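Neues vom Stammtisch: Zwei Arme, viel Glas und ein offener Nachmittag bei Brellex

Ich hatte ja im letzten Rundbrief versprochen, dass ich mir den offenen Nachmittag bei Brellex anschaue und euch hinterher alles brühwarm erzähle. Also, am 28. Februar bin ich mit dem Rad nach Cimitby raus (Gegenwind, natürlich!), habe erst den falschen Eingang genommen und stand dann mit elf anderen Leuten vor einem Schreibtisch, auf dem Roboterarme mit Gläsern hantierten. Durchsichtigen Gläsern! Wer bei uns in der Werkstatt schon mal versucht hat, einen Tiefensensor auf eine Glasscheibe zu richten, weiß, warum ich da sofort ganz nach vorne gedrängelt bin.

Das Projekt heißt Clulladard und läuft bei Brellex jetzt im dritten Monat. Die Idee dahinter ist schnell erzählt: Greifen kann man inzwischen an allerlei Bauklötzen und Pappschachteln üben, aber in einer echten Küche steht eben auch Geschirr, durch das man hindurchschauen kann. 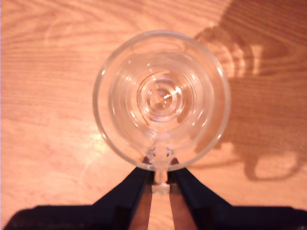
Zuzana Hrubý hat uns durch den Nachmittag geführt, und zwar auf die angenehme Art, ohne Folien und ohne Werbefilm. Sie hat erst einmal zehn Minuten lang erzählt, was alles schiefgehen kann. Die Tiefenmessung geht durch das Glas durch und meldet den Tisch dahinter, dann hält die Software eine Spiegelung für eine Kante, und der Schatten sieht für das Modell manchmal überzeugender aus als der Gegenstand selbst. Das kannte ich aus eigener leidvoller Erfahrung, und ich habe so heftig genickt, dass mein Nachbar gelacht hat. Bei Brellex arbeiten sie deshalb viel mit ganz normalen Farbbildern aus nächster Nähe, dicht an den Fingern. Die Auswertung hängt an Org, einem kleinen Programm aus dem eigenen Haus, das jeden Durchlauf mitschreibt und später wieder abspielen kann. Der Name hat angeblich keine tiefere Bedeutung, ich habe extra nachgefragt.

Dann ging die Fragerei los, und die war fast das Beste am ganzen Nachmittag. Von der Frage nach der Greifkraft kamen wir zu den Fingern, von den Fingern zum Spülen, und irgendwann wollte jemand wissen, ob man so ein Ding denn auch zu Hause haben möchte.

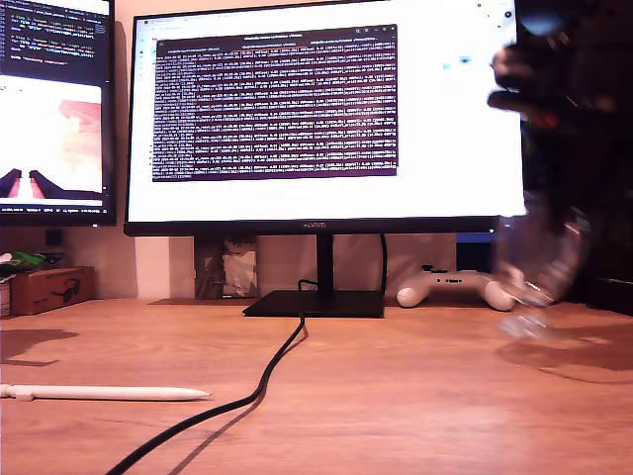

Zuzana Hrubý meinte dazu, zu Hause würde sie vorläufig lieber selbst abräumen. Interessant sei für sie im Moment vor allem, ob ein Griff, der an einer Tasse gelernt wurde, auch bei der nächsten noch taugt, und davon sei man noch ein gutes Stück entfernt. Für eine ordentliche Versuchsreihe rechne sie mit rund 50 Durchläufen, und danach fange man meistens wieder von vorne an, sobald jemand die Lampe verschoben hat.

Mit der Lampe hatte ich ehrlich gesagt nicht gerechnet! Ich dachte immer, das Licht sei bei uns nur deshalb ein Problem, weil unser Kellerraum so ein grässliches Fenster hat. Aber nein, auch die Profis kämpfen damit, und ich habe mir gleich drei Sachen für unseren eigenen Aufbau notiert – mattere Tischplatte, Licht von der Seite, und endlich die Kabel ordentlich verlegen.
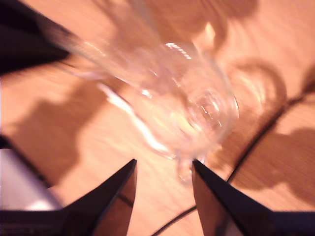

Am meisten gestritten haben wir auf dem Rückweg über das Tempo. Ich fand die Bewegungen erstaunlich flott, andere hätten es gern noch schneller gehabt, und eine Mitfahrerin im Zug (das Rad durfte zurück mit in die Bahn, ich bin ja nicht verrückt) fand das Ganze eher unheimlich. Für die Kamera macht Tempo die Sache jedenfalls nicht leichter: Ein gekipptes Glas in Bewegung zerfließt über der Holzplatte zu weichen, durchscheinenden Streifen, und am Rand blitzen nur noch ein paar winzige helle Pünktchen. Daraus soll eine Software nun eine Lage ausrechnen. Viel Spaß! Ich hätte spätestens da einen Aufkleber auf das Glas gepappt.

Zum Schluss gab es Kaffee, aus Bechern, die garantiert kein Roboter angefasst hatte, und ich habe natürlich gefragt, ob wir als Gruppe noch einmal kommen dürfen. 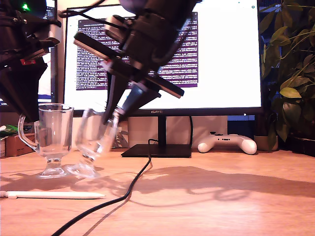

Zwei Arme, zwei Glaskrüge: offener Nachmittag bei Brellex in Cimitby.

Wir dürfen! Im Juni ist wieder ein Termin geplant, diesmal mit etwas mehr Zeit für Fragen und, wenn alles klappt, einem Blick in die Aufzeichnungen von Org. Wer mitfahren will, schreibt mir bitte einfach auf diesen Rundbrief zurück. Und falls jemand noch eine matte Tischplatte übrig hat – ich nehme sie sofort und hole sie auch ab.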